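4. Sorting the drawer: how households decide a garment is finished
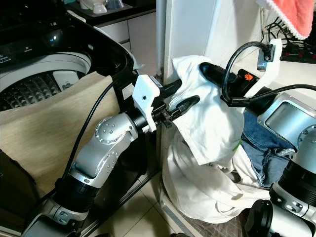

I came into this part of the study expecting people to talk about holes. Holes, stains, a broken zipper, that kind of thing. Most of the literature on clothing disposal treats the end of a garment as a physical event, and my first interview guide was built on that idea (it had a whole page on damage types, which I ended up using maybe twice). What people wanted to talk about was the moment a shirt moved from one pile to another, and who in the house got to say so.

A quick reminder of where the material comes from. I visited 50 households, split between Ustham and Sitbridge, and sat with whoever does the laundry while they folded a load and put it away. I asked them to keep talking as they went. The sessions ran long, usually because somebody pulled out a thing they hadn't worn in years and we got stuck on it. I loved those detours, and they make up most of what I use in this section.

4.1 The in-between pile

Nearly every home had a place for clothes that were neither in use nor on their way out. In Ustham it tended to be a shelf or the bottom of a closet. In Sitbridge, where the apartments are smaller, it was more often a bag on a hook behind a door. People had their own names for it - "the maybes," "painting clothes," "the hospital" - and I'll call it the in-between pile to keep things simple.

I had assumed this pile was a waiting room for the trash. It works more like a second wardrobe. Undershirts and old dress shirts go in, and some of them come back out when the weather turns or the washer breaks down. One participant in Sitbridge told me she had "retired" the same white blouse at least three times. Another kept a stack of old T-shirts for cleaning windows and then wore one to her cousin's barbecue because it was the softest thing she owned. I don't think a model with a single exit point can handle that blouse, and I stopped trying to make it fit.

4.2 Softness as a reason to keep

Softness came up far more than I'd planned for. Humphreys, in the earlier diary study that this project grew out of, files it under comfort and moves on. I'd like to slow down there. When people held a worn cotton garment and explained why it was staying, they talked with their hands as much as with words. They rubbed the hem between finger and thumb, or pressed the cloth to a cheek. My audio recordings are pretty useless for those stretches (lots of "see, like this"), so I'm relying on field notes I typed up in the car right after each visit.

Thin cloth cuts both ways, though. The same wear that makes a shirt pleasant to sleep in makes it unfit for the office, and people moved a garment down through the day's schedule as it thinned: work, then weekend, then bed, then rags. I've borrowed the term "stepping down" from Jernaretti, who uses it for furniture. It fits shirts better than it fits sofas, if you ask me.

4.3 Whose call is it?

Here the two towns split. In Ustham, the person who folded usually decided, and other family members found out later, sometimes with a fair amount of complaining. In Sitbridge the wearer was asked first, even when the wearer was 4 years old and had strong feelings about a sweater. I can't say for sure why. Housing size may be part of it, and so may the shared laundry rooms, where clothes get handled in front of neighbors and a worn collar becomes a little bit public. Section 5 takes up the laundry rooms in more detail, along with the two households that had given up folding altogether.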